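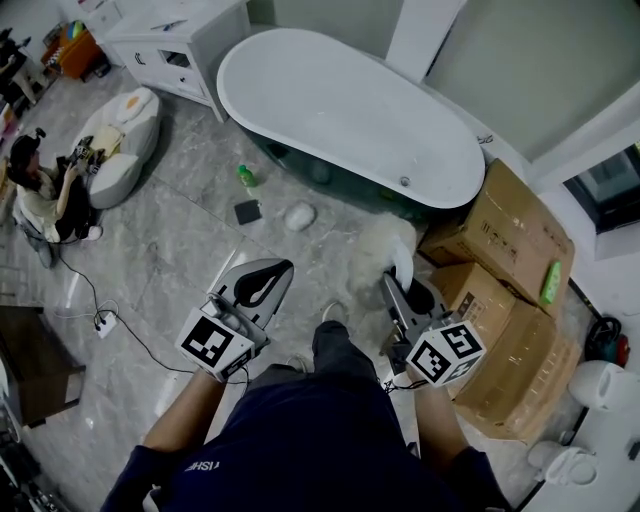
Second Shift, Bay Three

The procedure had eight steps and Inger Stougaard had written six of them. Pick up the left gripper. Pick up the right gripper. Check that the marker cubes are clean. Stand behind the start point. Close both hands, open both hands. Begin.

Keith Sutcliffe read the sheet twice and put it in his pocket. He had worked at Hviid for a long time, first unloading bathroom fixtures, then inspecting returns. The return line was going to be run by machines from Taren. Until they could do it, Keith would show them how, with a gripper in each hand, and the grippers would record the way he did it.

"Normal speed," Inger said. "Your normal."

"With my hands or with these?"

She considered the question. "With those."

A task was one object, moved from one place to another. The quota was 148 tasks per shift. A dropped object was marked as a drop and kept in the file. A task in which the operator stopped to think was marked as a pause, and pauses were reviewed.

Keith had eleven pauses on his first day. Bilal Saliba, in the chair by the wall, had two.

"You turn the bottle over," Bilal said. "I looked at your list. Every time, you turn it over before you put it down."

"I'm checking the seal."

"It isn't in the task."

"A bottle with a bad seal goes in the other bin."

Bilal wrote this down. At the end of the shift he took it to Inger, who took it upstairs. The answer came back on July 25, 2019, in a message one line long. Seal inspection was out of scope. Operators were asked to place bottles upright without rotation.

Keith did it that way for the rest of the week. It took some effort. The wrist started to turn before he had decided anything, and he had to hold it level. His count rose. His pauses went down to four, then to one.

On Friday he stayed after the recorders were off. He put the grippers on the bench, picked up a bottle in his bare hand and turned it over. The seal was fine. He set it down upright and took the next one.

Inger came in for her jacket and stood by the door while he did the row.

"Is that on the sheet?" she said.

"No."

She got a pen out of her jacket and asked him for the sheet.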